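Lesalska Room Robot – Setup and Maintenance Group
Minutes of the meeting held 04/09/2022

Present: operations (chair), hardware, software, safety. Apologies from the purchasing desk, who sent a note read under item 5.

1. Minutes of the previous meeting

Accepted with one correction. Under wrist cuffs, "replaced" should read "re-seated". The cuffs on the humanoid are the originals.

2. Actions carried over

Spare hand for the right arm: ordered from Tritis in March, delivered, checked against the packing list and shelved. Closed.

Battery cart wheels: still sticking. Hardware to swap the front pair. Open.

Log file naming: software has moved all runs to the new pattern. Old files stay as they are. Closed.

Start-up card: two versions were found in the room, one of them out of date. The old one has been removed. Closed.

3. Room setup

The group went over the layout for the table task. The glass coffee table stays on the gray rug and the robot starts at the edge of the rug, feet on its border. Software asked that the start position not be changed between sessions. Last month it was moved to make room for the battery cart, and half a day went into finding out why the reach was short on the left side.

The tabletop items were agreed as they stand: grapes, the two bottles, the wooden mannequin and the round bowl. Operations wanted to add a set of cups. Software would like the present set left alone until the hand calibration is finished. Agreed, cups to wait.

Cables took up most of this item. Hardware wants the black cable across the rug kept clear of the robot's right foot and asked that whoever is standing by on that side check it before each run. The orange cable on the tabletop was also raised.

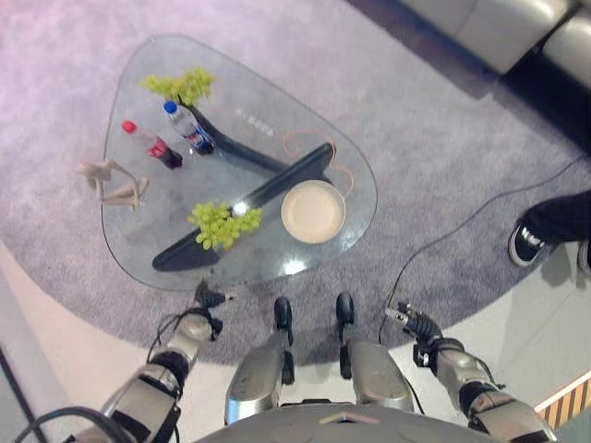 Safety asked for a fixed standing position for the operator on the sofa side, to be marked with tape on the rug. Hardware thought tape would not hold on that pile. It was agreed to try a small rubber mat first and look at it again next time. The operator must be able to reach the stop button from the mat without stepping forward.

Glare on the glass was discussed briefly. Software reports that depth readings drop out where the ceiling lights reflect. A matte film was suggested, but it would hide the table base, and the whole reason for using glass is that the robot has to deal with it. No film. Software will try lowering the lights one bank at a time and write down the result.

4. Hands and arms

Right hand. Finger tension was reset on 18 of the 20 tendon adjusters. The last 2 are behind the palm cover, which has a rounded screw head. Hardware will drill it out on the bench and fit a new screw. Until then the hand can be used for light items only.

Grip limits. The current limit was lowered for soft objects. Plate handling stays on the list, with the grip taken at the rim and the thumb on the outside. Software prefers the plate to start near the right-hand edge of the table so that the arm does not have to pass over the bottles. Hardware has no objection as long as the elbow is not driven to its stop.

Left hand. Thumb opens fully and closes fully, no play found at the base joint. Nothing to do this month. The left arm should be parked open when only the right arm is working, and the parking pose is to be saved as a named pose so that people stop setting it by hand.

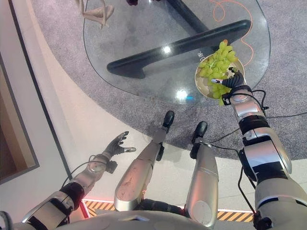
Arm cabling. The thin cables on the outside of the right arm have too much slack below the elbow. Hardware proposed two more clips on the forearm. There was some disagreement on this. Software remembers that the last time the slack was taken up, the wrist connector pulled loose when the arm was fully extended. It was decided to fit one clip, run the arm through its full range with power off, then decide on the second.

Wrist connectors to be checked by hand at the start of each day and the check entered on the sheet.

5. Supplies and service

Inent has confirmed that joint grease is back in stock. Purchasing will order two tubes. The note from purchasing also asks that part numbers be copied from the label and not from memory – the last order had one digit wrong and the seals went back.

The 1000 hour service is due next. Gronow can do the work on site if the robot is already on its stand and the leg covers are off. Hardware to remove the covers the day before. Left leg cover is scuffed, cosmetic only, no replacement.

6. Safety

No incidents since the last meeting. The striped floor marking was discussed and is to stay where it is. Nothing is to be stored on it, and that includes the battery cart.

Shoes with closed toes for anyone on the rug while the robot is powered. This was already the rule, and safety asked for it to be recorded again.

7. Actions

Hardware: cart wheels, palm cover screw, one forearm clip and range test, leg covers off before the service.
Software: lighting test, named parking pose for the left arm.
Safety: rubber mat for the operator position.
Operations: add the wrist connector check to the daily sheet.
Purchasing: grease, service booking with Gronow.

8. Any other business

Software asked whether the room can be booked for whole days during calibration. Operations will look at the calendar and reply by email.

Next meeting after the service, date to be sent out.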